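**Getting to Hullunside lake in July without a car**

**Florian Plattner**

We have 3 nights booked in Dunville and want a swimming day at Hullunside. Is there a bus, or do we need a taxi?

**Notburga Kofler**

Bus 20 goes from the station to the east beach. Sundays there are only 2 each way, so check the return first. The Josatard side is quieter but the path down is steep. 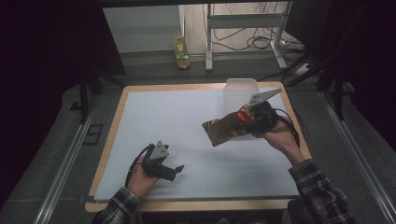 Bring coins for the lockers. The beach café closes early if it rains.

**Furtado**

Taxi was fine for us. Don't remember the price.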